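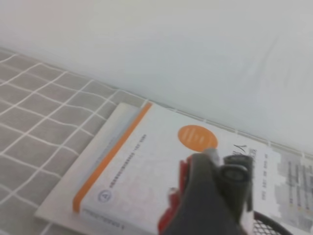 From: Tove Bach
To: Stondum Neighbors list
Date: 18 July 2026
Subject: Re: Burial ground at Hattar

Hi all,

Aiguo Yu wrote:
> Did anyone go to the hearing last night? I heard the council is
> giving the whole Hattar field to the mosque and that the walking
> path will be closed for good. Is there still time to object?

I went, and I stayed to the bitter end (the parking item alone took an hour!). So let me try to clear some of this up.

It's not the whole field. The plan is for 600 graves on the east side, next to the existing cemetery, and the land stays with the town. The mosque on Pluden Road asked for it, but the section would be open to any Muslim family in the area. Right now people have to drive 41 miles to Skomley to bury their parents. Mulugeta Degefa from the cemetery office said he gets calls about it all the time and hates having to send people away.

The path stays open too. It gets moved over toward the creek while they dig the drainage, and then it goes back where it was. I asked about that one myself, as I walk the dog there every morning and was a bit worried!

Now, the drainage. Jinlong Tang brought up the flooding at the low end, and I thought he had a good point – that corner was a pond most of the spring. The engineer didn't have much of an answer, so they put off the vote until August and want a new soil report first.

And yes, Aiguo, you can still write in. Comments are open for 4 more weeks, for or against. Send them to the town clerk and put Hattar in the subject line. Only 2 letters had come in when I asked, so yours will get read.

Shiyu Han has the site map and can forward it if you email her off list. It's a big file, so please don't post it here.

Tove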